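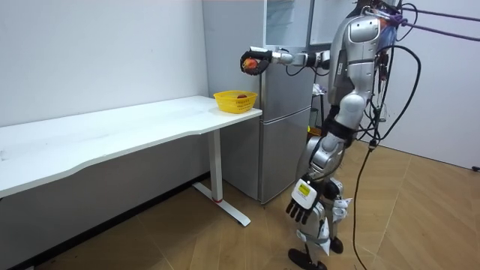

An apple held over a yellow plastic basket, with the refrigerator close by.

Storing Apples at Home and in Shared Kitchens

Residents of the Treleo apartments are asked to follow the guidance below during the October apple season.

Sort before storing. Check each apple for bruises, soft spots and broken skin. Damaged fruit should be used first or cut up for cooking the same day. One spoiled apple will shorten the life of those beside it.

Do not wash apples until they are to be eaten. Moisture left on the skin encourages mold, particularly around the stem.

A basket on the desk or counter is suitable for fruit that will be eaten within the week. Choose one with openings in the sides, keep it out of direct sun, and fill it no more than two layers deep. Plastic baskets may be washed with warm water and dish soap – dry them fully before refilling.

Larger amounts belong in the crisper drawer of the refrigerator, in a loosely closed bag. Firm varieties keep for roughly 34 days in this way. Store them apart from carrots, lettuce and other leafy vegetables, which spoil sooner near apples.

Shared baskets are emptied and wiped every Saturday at 11. Questions about kitchen storage may be addressed to Aurelia Olteanu, Residents' Office, Room 14.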